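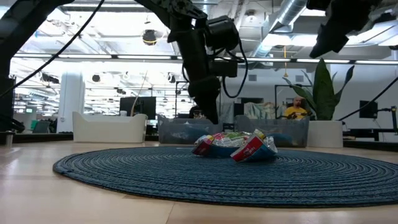 Figure 2. Two snack wrappers on a round woven placemat, with a robot arm above.

4.2 Listening tests
Nwosu and Tsakiris lent the Foldale earphones to nine listeners, who compared them with the pricier Vitach pair. Each heard the same Hsu piano recording, level-matched at 1000 Hz. Five preferred the Foldale, three the Vitach, and one asked for the speakers back. Descriptions of the bass ranged from "warm" to "missing," often for the same earphone. Fit explained most of this: listeners who changed eartips also changed their minds, with great confidence both times.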